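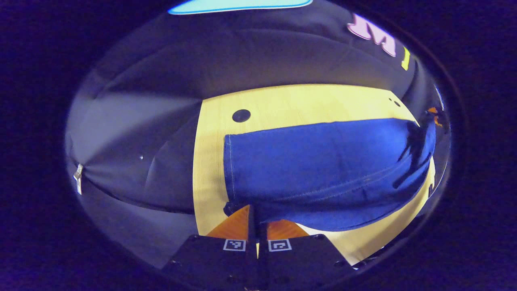 folded denim on the table, stitching at the hem

Raw denim shrinkage, how much are you all really getting?

murkwood_josie
Sep 22, 2022
OK so I finally caved and bought my first pair of unsanforized jeans, and now I'm scared to wash them. The shop told me to size up 2 and soak them in the tub. My brother-in-law says that's nonsense and I should buy my normal size and let them stretch back. The inseam is way too long on me right now (I'm short, it's a whole thing) and I don't want to hem them before I know where they'll land. What do you all do? Hot soak? Cold soak? Just wear them and hope?

selvedge_pato
Hot soak, always, before you hem anything. Fill the tub as hot as the tap goes, turn them inside out, put something heavy on top because they will float, and leave them till the water's cold. Then hang by the waist. Do it twice if you can stand it. The second soak still takes a little out of the length on most pairs, and it's the length that gets you, the waist comes back after a few wears.

fsosa
Gonna disagree with the tub thing. I did exactly that with my Bulterex pair and the legs twisted so bad the side seam ended up on my shin. Cold soak, then a normal warm wash once they've been worn a while. You get most of the same shrink and it happens slower, so you can stop if it's going somewhere you don't like.

selvedge_pato
Leg twist is the fabric, not the water temp. It was going to twist the first time it went through any wash. Some of us pay extra for that lol

fsosa
Some of you are very strange

angeliki_v
I hem jeans for people (small alterations place, mostly prom dresses and zippers) and I will beg you, please please wash them before you bring them in! I had a guy last March who swore up and down that his were pre-shrunk. Lovely chain stitch hem, he was thrilled, and then he washed them and came back with his ankles showing. I couldn't do a thing for him. You can let down a plain hem if there's enough turned under but if I've already trimmed it, it's gone.
Also Josie, if you're going to use the dryer EVER, even once by accident, use it before the hem too. The dryer finds shrinkage that the tub missed.

murkwood_josie
Oh no, the dryer. I share laundry with two teenagers. Everything ends up in the dryer.

leandro41
Then dry them on purpose now and get it over with. My Cisternas pair started at a 34 inseam and lost 2 inches after one hot wash and a full dryer cycle. Waist was miserable for a week, I could barely sit in the car, and then fine. They're 16 oz so it took some stubbornness.

fsosa
A week of not being able to sit in a car is my whole argument for cold water

angeliki_v
What does the tag say? If it says sanforized anywhere, even small print, you can pretty much ignore this entire thread and just do one warm wash.

murkwood_josie
Tag says "shrink to fit" and then a little drawing of a bathtub, so I think the tub people win this one. Filling it tonight. Does the dye come off on the tub?? It's white and it's a rental.

selvedge_pato
Yes it does. Rinse it out as soon as you drain it and go over it with baking soda, don't let it sit overnight.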